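**Subforum: Simulation Packages and Training Environments**
**Thread: Priltero tabletop package (chess environment), evaluation before renewal**

---

**mfg_lab_coordinator** wrote:

Our department holds a one-year license for the Priltero tabletop package, sold by Clisinau as an add-on to their arm simulator. The license comes up for renewal in November, and I have been asked to submit a recommendation. I would appreciate comments from other institutions that have used the chess environment for instruction or for policy evaluation.

Our use to date is as follows. We have 22 seats. Students write a pick-and-place controller in the first half of the term and then replace the planning stage with a learned policy in the second half. The chess environment is used in the second half only. We have no complaint regarding stability. Our concern is whether the environment is demanding enough to justify the renewal price, given that the free Bassey scenes cover simple block stacking adequately.

---

**r_haldane_sim** wrote:

We renewed last year and intend to do so again. The principal benefit for us has been the scene randomizer, which varies piece placement, board rotation and light direction from a single seed. Our graders can reproduce any student's run from the seed value alone. We could not obtain that from Bassey without writing it ourselves.

Please note that the randomizer may place a piece off the board. This is documented under "distractor placement" and can be disabled. Several of our students reported it as a bug.

---

**tessel8** wrote:

I would take the opposite view. The package is well presented, but the physics of the pieces are too forgiving. In our trials a bishop gripped well above its center of mass remained upright when released at a slight angle. A physical piece of the same proportions would have fallen. Students who train against this environment arrive at the hardware lab with grasps that do not transfer.

I raised the matter with Clisinau support and was told that contact parameters can be edited in the configuration file. That is correct, but the defaults are what most customers will use, and the defaults should be sound.

---

**mfg_lab_coordinator** wrote:

Thank you both. The following are from our own evaluation runs, using the stock room and the stock arm.

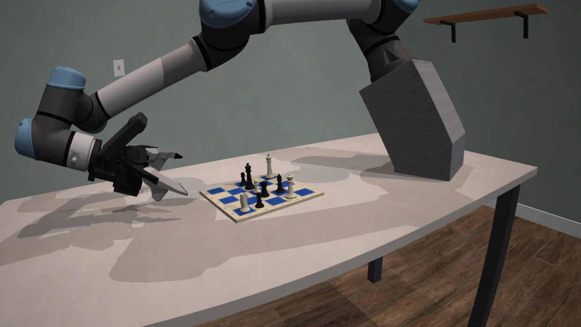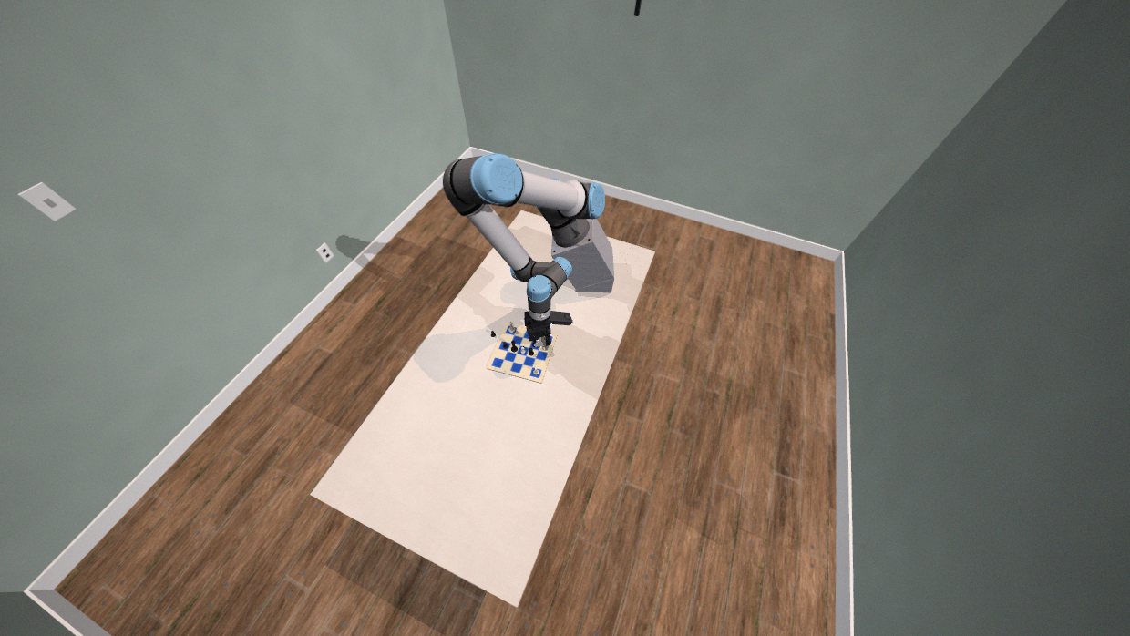

Grasp planning is the portion of the course on which the recommendation will depend. Our assignment asks for one named piece to be lifted and set down on a target square with its neighbors undisturbed, and the grading script deducts for any neighbor displaced more than a set tolerance. In the first view, the white rook and the black pawn stand side by side in the front row, and a controller that approaches the rook with the fingers spread wide will lose points on the pawn. Our students' classical planners handle such pairs poorly. The learned policies do better after 2,000 episodes, although the improvement is uneven between piece types, and the small pieces remain the weakest category.

I would be interested to know whether others see the same pattern, and whether it persists once the contact parameters have been adjusted as tessel8 describes.

---

**r_haldane_sim** wrote:

We see the same pattern. Pawns account for the greater share of our failures. I attribute this to fingertip geometry, as the default collision mesh for the fingers is coarse. Clisinau supplies a finer mesh, but it is not enabled by default and it slows the simulation noticeably on our older workstations.

With respect to shadows: I would recommend leaving them on for any policy that takes camera input. The shadow of the arm travels across the table as the arm moves, and policies trained without it performed badly for us once it was restored.

---

**tessel8** wrote:

I agree on the shadows and disagree on the mesh. We enabled the finer mesh and the pawn failures fell only slightly. What made the larger difference was lowering the friction coefficient on the pieces to a value we measured from our own set. After that change the learned policies performed worse in simulation and better on hardware, and I would regard that as the desired outcome.

I would also ask the original poster to consider the Brurard package before renewing. Its room is plainer and its documentation is thin, but the contact defaults are conservative and the license is perpetual.

---

**ops_procurement_2** wrote:

A note from the purchasing side. We compared Priltero and Brurard for a teaching lab of similar size. Brurard's initial cost was higher and its support was by e-mail only, with replies taking roughly 3 business days. Priltero's annual fee includes telephone support and scene updates. Over a short horizon, Priltero was less expensive for us. Over a longer one, it was not. Any recommendation should state the number of years it assumes.

I would further advise requesting the seat transfer terms in writing. In our agreement, a seat could not be reassigned during the term once it had been activated. We learned this after two students withdrew.

---

**mfg_lab_coordinator** wrote:

The point regarding seat transfers is noted, and I will raise it with our account representative. Our current agreement does not address it.

With regard to Brurard, a perpetual license is attractive, but our assignments and grading scripts are written against the Priltero interface. Migration would fall to teaching staff during the term, and I am not in a position to commit their time.

I have now rerun a portion of our evaluation with friction reduced. Over 200 episodes, the classical planner dropped pieces more often, with tall pieces such as the king showing the greatest change. This supports tessel8's account of the defaults. I have not yet enabled the finer mesh.

---

**r_haldane_sim** wrote:

If you rerun with the finer mesh, I would suggest changing that setting alone and holding the seeds fixed. We changed both at once and were unable to separate the effects afterward.

I maintain that the defaults are acceptable for a first course. Students at that level are learning to structure a controller, and a scene in which every second grasp fails would occupy the term with tuning.

---

**tessel8** wrote:

I do not accept that reasoning. A first course is where habits are formed. If the environment is to be made easier, it should be through wider spacing between pieces, which the randomizer already permits, and the contact model should be left realistic.

---

**mfg_lab_coordinator** wrote:

Both positions will be represented in the recommendation. My present intention is to propose renewal for one further year, with a revised configuration file distributed to all seats at the start of term and the spacing parameter set wider for the first assignment. I will post the friction values once the remaining runs are complete. If any member has a measured value for weighted plastic pieces, I would be grateful to receive it before then.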